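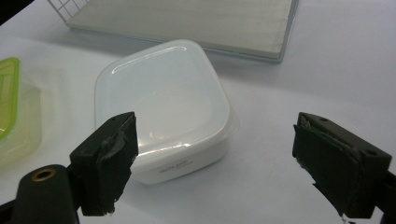

Hand-held gripper at a lidded food container, tabletop handling.

Call for participants: working group on good practice for hand-held grippers

Gernier is seeking members for a working group that will draft a code of practice for the use of hand-held grippers in recording household handling tasks. The draft will cover finger pad condition, table layout, naming of objects and the grounds for rejecting a recording.

We have places for two operators with recent bench experience and one technical editor. Operators should be able to show at least 398 logged recordings. Knowledge of machinery safety standards is useful – it is not required.

The group meets at Udham on three days in December. Travel is refunded and a daily fee is paid. Members review the draft clauses in writing between meetings.

Send a CV and one page on a rule you would change to Frauke Seidel, quoting reference 977. Closing date: 06/10/2024. Questions on the scope go to Theano Kouris.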